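Notebook, Stitard project
15 March 2024

Continued with the coding of the parliamentary debates on enlargement. The question is still the same one: when a national parliament speaks about new members of the Union, does it speak about the candidate countries, or does it speak mostly about itself? We have 300 speeches in the sample. I worked on the second half of them today and left the first half as it was.

The category "conditional support" gives me trouble again. A speaker says that he welcomes the candidates, and then comes a long list of things which must happen before. Is this support with conditions, or a polite refusal? In the codebook we wrote that the coder should look at the last paragraph of the speech and decide from it. I tried this strictly in the morning. It works for the short speeches. For the long ones the last paragraph is often only a thank you to the chair and a word about the budget, so the rule gives nothing.
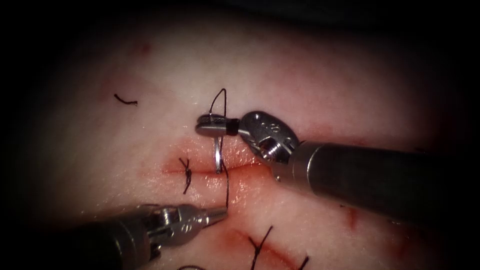
My proposal is that we take the last paragraph in which enlargement is mentioned by name, or in which a candidate country is mentioned. I wrote it in the codebook as a draft rule, in brackets, and did not delete the old one. Please look at it before anybody codes further.

Rola was slow after lunch. It loses the second label when two labels are set on the same sentence and the file is saved too fast. I have noticed it before but today I could repeat it: set "institutional reform", set "veto", save, close, open, and only "institutional reform" is there. For now I wait until the small mark on the left turns gray, then I save. Files that were labeled in a hurry should be checked again, mine also.

The translations from the Gajdoš archive arrived. They are good in general, but the word which we need the most is translated in two ways. In one place it is "accession" and in another place "joining," and the original has the same word in both. For a reader this is no problem. For us it is one, as the search goes by the English word. I made a note in the margin of every such place and kept the translation untouched.
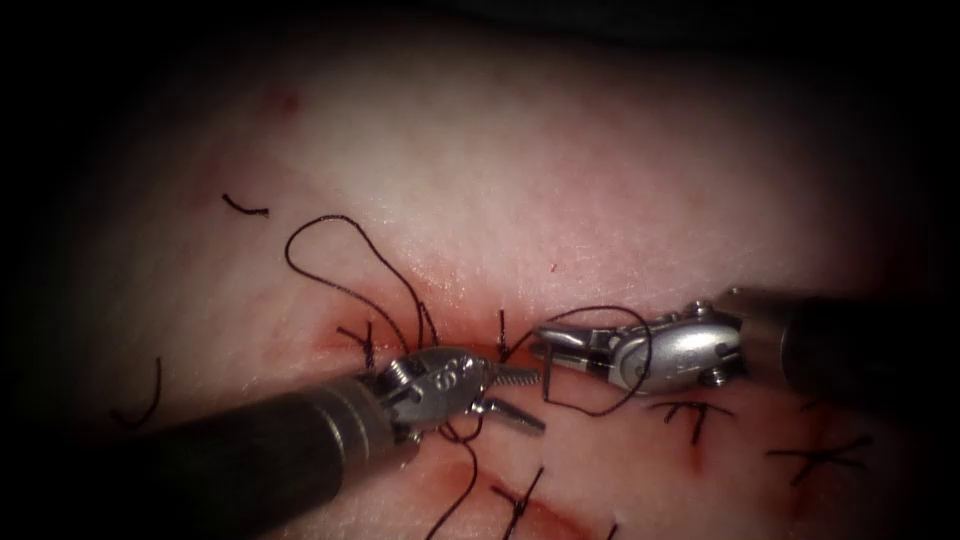

4 min read

Reliability check: 30 speeches were coded by two coders separately. I compared the sheets by hand. On the topic labels we agree well. On the tone we do not agree so well, and nearly all the differences are between "neutral" and "conditional support" — the same problem as in the morning, only from the other side. I don't want to calculate anything before the rule is fixed, the number would only describe a bad rule.

One observation which maybe belongs in the paper. In the debates where foreign policy and voting by majority come up together, the candidate countries disappear from the text very quickly. The speakers begin with them and after a few sentences they are talking about their own veto. I marked these passages with "shift" in the comment field. It is not an official label yet.

For the meeting in Sornard in April we must send a short text, without tables. I have started it, the file is in the shared folder under "drafts." The part about case selection is missing. It should say openly why we left out the committee debates: the records are not complete for all the countries and we could not compare them.

To do:
— decide on the last paragraph rule
— check double labels in Rola, all files
— ask the archive for one word for accession
— code the 30 speeches again with the new rule, if it is accepted
— case selection, half a page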